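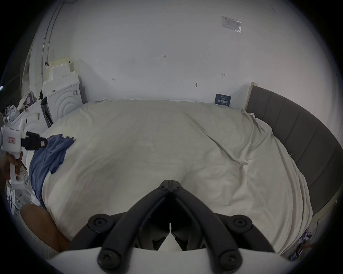

Why does the guest portal send the same booking confirmation more than once?
Because the mail queue retries any message the server hasn't acknowledged within 10 seconds, even when it has already gone out.

Ticket 257 – duplicate confirmation emails, Mornport guest house
Status: reopened
Opened by: Brigitta Stöckli
Date: 2026-08-21

Guests booking through Noltinero get 3 copies of the same confirmation. First line support told me it was the guests clicking twice. I doubt it. The booking list shows one entry per stay, and the message IDs on all the copies match.

Tried so far:
Cleared the template cache. No change.
Switched off the Wattanapong calendar sync, as the help page suggests. No change, and I can't see why it would help.
Raised the timeout from 10 to 30 seconds. Down to 2 copies – better, but I wouldn't call it a fix.

Reply from Gosden hosting: "Issue resolved by update in May." We have had that update installed since May and the duplicates started in July.

Sent a test booking this morning with retries turned off completely. One email arrived. One test proves very little, so I'm leaving retries off over the weekend and keeping the mail log. Please don't close this again before someone has read it.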